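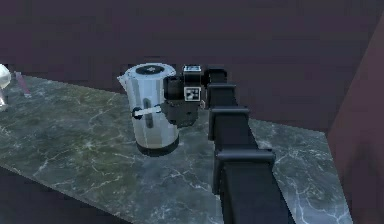
Notebook, October. Hymn book transcription, Lumthorpe parish

Morning

Continued with the photographs of the old service book from Lumthorpe. The book has 348 pages, and we now have readable text for 300 of them. The rest are mostly the litanies at the back, where the ink came through from the other side. I tried a stronger contrast on six of these pages. On two of them the result is good enough to type from. On the other four I can read the red headings but the black text is still mixed with the reverse side.

Yulan Deng asked if we should keep the old spelling of the saints' names. I said yes in the transcription, and one standard form in the index. So "Barbera" stays as it is on the page, but in the index she goes under Barbara. We must write this rule at the top of the shared file, it was decided already in spring and then everyone forgot, me also.

10:40

Problem with the feast days. The calendar at the front of the book gives the dates in the old reckoning, but someone later added pencil notes with the new dates. Vimby (our search tool) takes both and so St. Nicholas appears two times. I marked the pencil dates as a separate layer, "later hand". Need to repeat the import after this. It took 62 minutes last time, so better to start it before lunch.

Index has now 1,585 entries. Perhaps forty are doubles from the calendar problem, I will know after the import.

After lunch

Import finished, St. Nicholas is only one time now. But St. George disappeared fully from April. Reason: his line in the printed calendar is damaged and the only readable date was the pencil one. I put him back by hand with a note. Junhao Ding should look if there are more cases like this, he knows the calendar part better than me.

Also a question about the evening hymns. Between the third and the fourth there is a short prayer for travelers with no heading. It is not in the Hou edition, which we use for comparison. The hand is the same as the rest of the page, so I think it belongs to the original copy and is not an addition. Yulan is less sure. She thinks the letters are narrower. I measured a few and could not see a difference, but my measuring is not very exact on a photograph that was taken at an angle.

Wrote to the parish and asked for a new photograph of this page, taken straight from above, and of the page before it.

15:20

Studico sent back the sample print of the first part. Paper is fine. The red of the headings came out too orange, and on the psalm pages the inside margin is too small, the first letters go into the fold. I asked for three millimeters more. Also the cross sign, which the priest needs to see quickly, is printed as an empty box in two places. This is a font problem on our side, to fix before we send part two.

To do

Put the spelling rule in the shared file
Junhao: check damaged calendar lines, April to June first
Change the font for the cross sign, then search the whole text for other empty boxes
Four litany pages: try again with only the red channel removed
Wait for the photographs before we decide on the prayer for travelers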